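Timovitz releases Plikell 3, the message bridge for mixed device networks

2018-01-28

Timovitz is very happy to announce Plikell 3, the new version of its open source message bridge. Plikell sits between devices that speak different languages and lets them swap messages as if they had all been built by the same people. The new version is free to download from today, for Linux, macOS and Windows, and the source is in the public repository under the same licence as before.

The last major release came out in September, and the project has been busy ever since. Version 3 closes 609 issues from the tracker, many of them opened by people running Plikell in places the team had never thought of. The core has been rewritten so that each link runs in its own process. If one serial port locks up, the others carry on, and the bridge restarts the stuck link by itself. Anyone who has driven across town to unplug a cable will know how welcome that is!

"I have wanted to write this version for years," said Eskil Björklund, lead developer of Plikell at Timovitz. "The old core did its job, but every new protocol meant cutting into the same big loop and hoping. Now a protocol is a small module that you drop into a folder. I wrote one on a train journey, and it worked when I got home — well, after I fixed a byte order mistake."

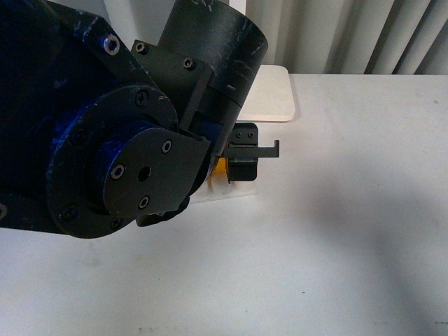

Dark blue joint hub and black plate, with socket-head screws around the flange.

The part most users will notice first is Majali, the new desktop front end. It replaces the old settings file for everyday work (the file is still there, and still works, for those who like it). Majali draws every link as a line between two boxes, shows the messages passing along it, and lets you pause a line, look inside a message and send it again. Filters can be built by clicking on a field in a live message, then saved and shared as plain text.

Majali talks to the bridge over a documented interface, so it is only one of many possible front ends. A command line client ships in the same package, and a small web view is in testing.

Other changes in Plikell 3 include:

Message logs that can be replayed at their original speed, or faster
Encrypted links switched on by default
A dry run mode that checks a set-up without opening any ports
Start-up messages and error texts rewritten in plain language
A new test suite of 2504 tests, run on every change

The bridge also keeps its old habit of running on very modest hardware. During the beta, the Dirkatholm test site ran a single bridge with 60 links for the whole of the trial, on a small fanless computer in a cupboard.

"We threw everything at it that we could find on the shelves," said Regula Kuster, who led the trial at Dirkatholm. "Weather sensors, door controllers, an ancient label printer that only understands one very odd dialect. I was most excited about the replay feature. We could take a fault from the night before, play it back at my desk and watch it go wrong all over again, as many times as we liked."

Users of Plikell 2 can move over with the import tool, which reads an existing settings file and writes a new one beside it, leaving the original alone. Custom protocol code will need some changes, and the upgrade guide goes through these step by step, with a worked module to copy from. Version 2 will go on getting security fixes until the end of September.

Bug reports, patches and new protocol modules are all very welcome. The team is especially keen to hear from people with older serial equipment — the stranger the better — and from anyone willing to translate Majali. Both can be done through the project tracker, where tasks suited to newcomers carry a "first steps" label.

About Timovitz
Timovitz is an independent software company that makes open source tools for connecting devices. It develops Plikell and Majali and offers paid support and training for both.

Press contact
Timovitz press desk, through the contact form on the Timovitz website. Screenshots and logos are available on request.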